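Minutes of the members' meeting, Drurnamcombe Shared Kitchen and Tea Room, Monday, 7 p.m.

Present: Américo Nogueira (chair), Mrs Vukčević, Piers, Lindiwe, Hanne (minutes), and four members from the allotment side. Apologies were received from Owen, who is working nights this month.

## 1. Minutes of the last meeting

The minutes were accepted with one correction. Under item 3 it was written that the back door "will be painted green". It should say that the back door will be painted, colour to be decided. Mrs Vukčević asked that the colour is put on the agenda for next time.

## 2. Opening hours in winter

Américo reported that very few people come after half past five once the clocks have changed. He proposed to close at five from Tuesday to Friday and to keep Saturday as it is. Lindiwe was against, as the knitting group arrives at a quarter to five and stays for one hour. After some discussion it was agreed:

- Tuesday, Wednesday and Friday: close at five.
- Thursday: close at six, for the knitting group.
- Saturday: no change.

Piers will print the new hours for the window. The old notice must be taken down at the same time, which did not happen last year, and we had two different notices until March.

## 3. Money

Takings from the soup lunch were £907 before costs. After the vegetables, the bread and the gas there remains some £176. Members were pleased with this. Piers asked if the bread could be cheaper from another bakery. Hanne answered that she asked two bakeries already and the price was the same, but one of them does not deliver on Saturdays.

The bill for the repair of the water heater is £115. It was agreed to pay it this week. Américo will ask the repair man why the invoice is addressed to the chapel.

## 4. Soup lunch in June

The next lunch will be outside if the weather allows. Lindiwe has spoken to the school about borrowing benches and is waiting for the answer. It was discussed whether we should again have two soups or only one. Mrs Vukčević would like two, of which one without milk or cream. Agreed.

A member from the allotments offered broad beans and spring onions. He could not say yet how many, as it depends on the blackfly. The offer was accepted with thanks.

It was also mentioned that the queue was too slow last time, mostly at the till. Piers will bring a second cash box and the two queues will be marked with chalk.

## 5. Tableware and tea corner

Hanne presented the list of what should be replaced. Many of the old bowls have chips and cannot be used for guests any more. The members preferred plain white with a dark rim, as these look good with any cloth. Gornden has sent prices, and Skamaler will send theirs before the next meeting. No order will be made until we have both.

For the tea corner, a small white stand with hooks was suggested. Mrs Vukčević thought that it takes little place on the table, but she would like to know if it stays steady with full-size mugs. Américo prefers hooks on the wall. It was not decided.

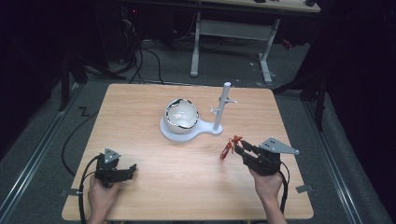 ## 6. Any other business

- The key to the dry store is missing again. Whoever has it is kindly asked to put it back on the nail.
- Lindiwe asked for a bigger bin for the compost. Agreed, if the allotment members empty it.
- The radio may be used in the mornings, but not during the lunch.

The meeting was closed at ten minutes to nine. The next meeting is on the first Monday of the month, at the same time. Piers will bring the biscuits.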